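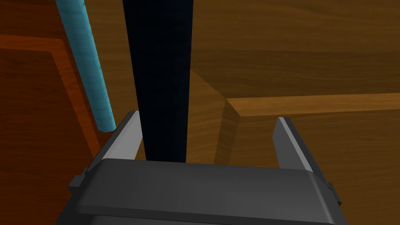

## Mamstead Orchard Survey: report to the Gilex Fund

2018-08-07
Prepared by Liesl Brunner

Dear Renji,

You asked for something shorter than the spring report and with more about the apples, and I am very happy to oblige, as the apples have been the best part of the year so far!

As a reminder of what the grant covers: we are finding, mapping and naming the old fruit trees left in and near Mamstead, and grafting the ones that are at risk so that a second orchard can be planted on the Asadi land next year. The mapping is finished. The naming is well along. The grafting went better than I had any right to expect, and I'll get to that.

## Mapping

The final map has 1,296 trees on it. Our application guessed at far fewer, mostly because we had forgotten the hedgerows along the creek, where seedlings and old rootstocks have been growing up through the hawthorn for decades. A good many of those are crabs or wildings with no name to find, but they still went on the map, with trunk girth, a note on health and the owner's permission on file.

The slow part was getting onto the land. Several of the farms have changed hands and the new owners live out of state, so there were weeks of letters before we could open a gate. Two owners have said no, and their trees are marked as seen from the road only. I don't plan to push them further.

## Naming

We have firm names for 40 varieties, matched on fruit, leaf and blossom and then checked by DNA. Most are old market apples that you would find in any collection in the region. The exciting one is the Plerero, a flat yellow cooking apple with a russet cap that people here kept mentioning and that I had started to think was a mix-up with something else. We found it behind the former dairy, leaning hard on a stone wall and half hollow. Its DNA matches nothing in the reference set! I cooked some of last year's apples that a neighbor had put up in jars, and they keep their shape in a pie and have a sharp, almost lemony taste.

There is another batch of leaf samples at the lab. Results were promised for July and have slipped. If they come by October we can still finish the naming inside the grant period, and if they don't I'll ask you for a short extension on that item alone, with no extra money.

## Grafting

We cut wood in late winter and grafted onto semi-dwarf stock in the school greenhouse. The whip-and-tongue grafts did very well. The cleft grafts were patchier, and I think we left the wax too thin on the first tray - the later trays, done on a warmer day with a fresh pot, have hardly any failures. The Plerero has taken on every stock we tried, which made me shout out loud in the greenhouse.

Aphids got into the young growth in June. We washed them off by hand with soapy water and lost a few tips, no whole plants. The pots are now outside under shade cloth and being watered morning and evening through the heat.

## Workshops

We held two pruning days, each with places for up to 20 people, and both filled. The second had a waiting list, so I would like to add a third in winter out of the money left under printing. People brought branches from home in buckets and car trunks and wanted to know what they had, and three of the trees on the map came to us that way.

## Budget

Travel is under, lab fees are over. The overrun comes from retesting the Plerero, which I wanted done a second time by a different lab before saying anything in public. Fencing for the Asadi plot has not been bought yet. The quote we had in the spring has expired and the new one is higher, mainly for the posts, so I am asking two other suppliers before I commit.

## What comes next

- Fruit collecting from the late trees, which starts with the creek side
- Soil test on the Asadi plot, then a decision on spacing
- Deer fence ordered and up before the ground freezes
- Draft of the variety booklet to you for comment, with drawings still to come
- Lifting the first grafts into the nursery rows

One question for you. Does Gilex need its name on the sign at the plot as well as in the booklet? The sign maker wants the wording soon, and I would like to have it right the first time. And please do come in apple season if you can. The cooking apples should be ready by then, and I will make the pie.

Liesl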